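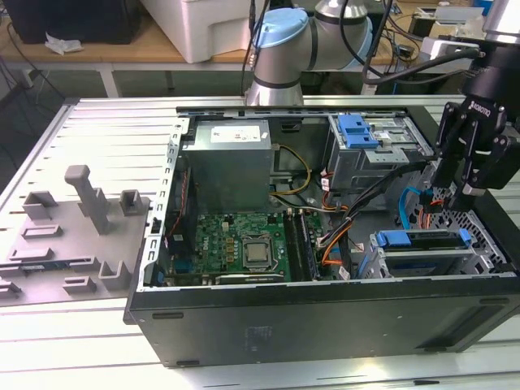 Chapter 7: Inside the Desktop Case

In Chapter 6 you worked from the outside of the computer and identified the ports and controls without removing a screw. In this chapter the cover comes off. You will find the main parts of a desktop tower, follow the cables that join them, and learn how drives are held in place.

By the end of the chapter you should be able to:
name the power supply, motherboard, processor, memory and drive bays in an open case
tell a data cable from a power cable by its connector
remove and refit a drive cable without straining the socket
record your work on a service sheet

Key terms: chassis, drive cage, expansion slot, latch, motherboard, SATA, socket

7.1 Getting your bearings

Set the tower on its side with the open face up, so that the motherboard lies flat. The power supply is a metal box with a specification label. On the opening page it is in the upper left corner, with the green motherboard below it. The drive cages are at the opposite end of the case.

The processor is the silver square near the middle of the board, held in a metal frame. In normal use it sits under a heat sink or cooler. Never switch on a computer with the cooler removed. Memory modules stand upright in long slots beside the processor. Each slot has a clip that locks the module in, and an empty slot shows its clips clearly. Leave the clips closed when you aren't working on the memory, as they are easily snapped by a sleeve or a stray cable. 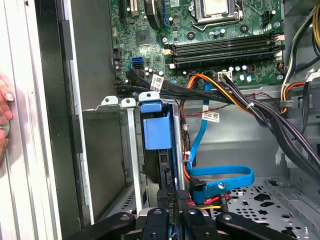
7.2 Data cables and power cables

A SATA drive needs two connections. The data connector is the narrower one and has 7 contacts. The power connector has 15 and is supplied by a group of wires from the power supply, usually in several colours. Both are L-shaped inside and fit only one way around.

The colour of a data cable says nothing about its speed or purpose. Manufacturers use blue, black, red and orange, and one case may contain more than one colour. Some cables end in a right-angle connector for use where space is tight.

Before unplugging anything, note which socket each cable comes from. Grip the connector body and pull it straight out. Don't pull on the cable itself. If there is a small metal latch, press it first.
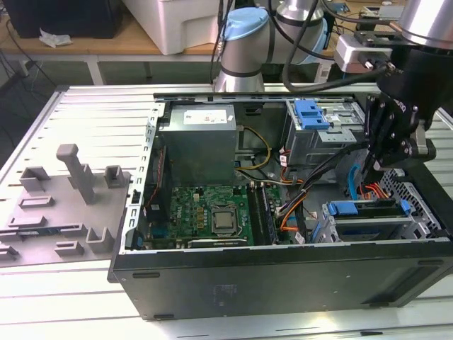
Cables that have been disconnected should be laid clear of the board until they are needed again. A cable that crosses the memory slots gets in the way of the next step and is often caught when the cover is refitted.

7.3 Brackets, trays and latches

Older cases hold every drive with screws. Many later ones use plastic trays and latches, often in a bright colour so the technician can see which parts are meant to be moved by hand. A tray should slide with light pressure. If it sticks, look for a latch that hasn't fully released before you try again. 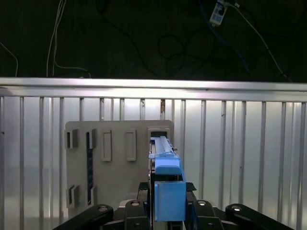
Trays and brackets from different models are seldom interchangeable, even when they look alike. Keep each one with the case it came from. Jytte Riis, who ran the repair bench at Brøndum, labelled hers with masking tape and the job number, and the same method is used in the exercises below.

Before you begin

Shut down the computer, switch it off at the wall and unplug it. Hold the power button in for a few seconds. Put on a wrist strap and clip it to bare metal on the chassis. Have a blank service sheet ready; the form is printed on page 71.

Exercise 7A

1. Sketch the inside of your tower and label five parts.
2. Trace one data cable from end to end and write down both connection points.
3. Find a latch or tray release and describe how it moves.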